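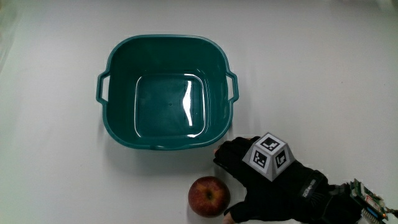 Grodton, November 17, 2018 - Hiselik Auto Parts today began selling a brake pad and rotor kit for older pickups, and the company is asking drivers not to believe everything they read on a parts box, its own included.

The kit, sold under the Tikkanen name, covers both front wheels and comes with pads, rotors and clips. It fits 11 truck models. Hiselik does not call it a performance upgrade. Drilled and slotted rotors look good in a catalog, but the company doubts that most people driving to work and back will ever feel the difference, and it has left them out.
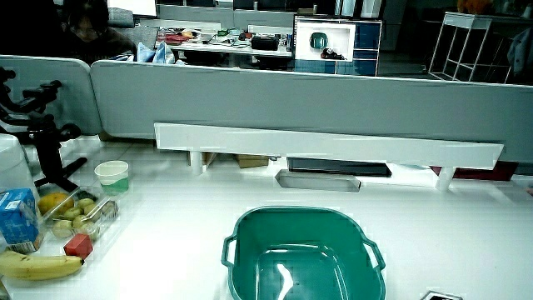

Teal basket and fruit on a white tabletop.

"Every box on the shelf says it stops shorter and lasts longer," said Keisha Szabo of Hiselik. "Shorter than what? We asked our own suppliers that question in June and got six different answers."

The company will not print a mileage figure on the package. Pad life depends on load, hills and the driver's right foot, and a number measured on a test bench says little about any of them.

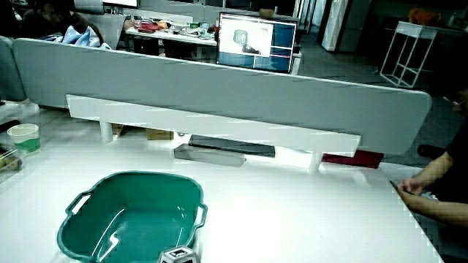 Blandine Coste said she would wait to see how the rotors held up through a winter of road salt before putting them on her own truck, and that a plain box did not prove there were good parts inside it. Hiselik says that is fair. The rotors have a coating on the hub and edges, which should slow rust. It will not stop it.

Returns are open for six months on unused kits. Worn pads are not covered - they are meant to wear.

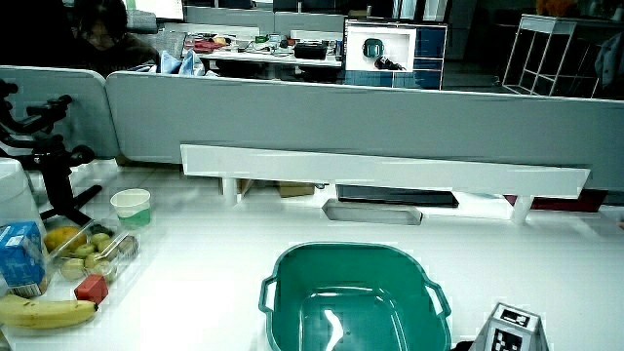 Kits ship from the Cakine warehouse within seven days of the order. Buyers should check the rotor diameter against the old part first, as some trucks left the factory with more than one size. Fitting instructions are packed with each kit and can be requested by mail.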